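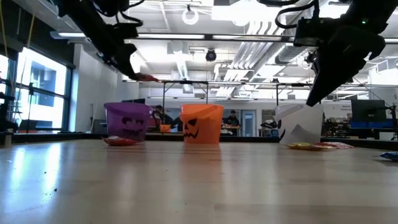
Letlow treat buckets in purple, orange and white, with a few sweets to get you started.

Every January we swear we won't think about Halloween until the leaves turn, and every January Rupert Gasser starts ringing round about buckets. We're very glad he does, as the Letlow buckets have become the thing people come back to the shop for, and this year he's talked us into all three colours again.

They're see-through plastic, so the little ones can keep an eye on how the haul is coming along, and each has a face printed in black. The purple one has curved eyes and a jagged mouth, while the orange is your proper old-fashioned pumpkin with a toothy grin. The white is the one my own two squabble over – I've given up and bought a second.

They're just as handy at home on the table, one for each sort of sweet, or by the front door for callers. Give them a wipe with warm soapy water afterwards, let them dry, and stack them away with the decorations. Please don't put them in the dishwasher, and no real candles inside, however tempting it looks.

Sold singly or as a set of three. Schools and clubs can order in packs of 10 – just ask for Rupert. Sweets not included.

Orders in by noon on Saturday go out with the next Melow van.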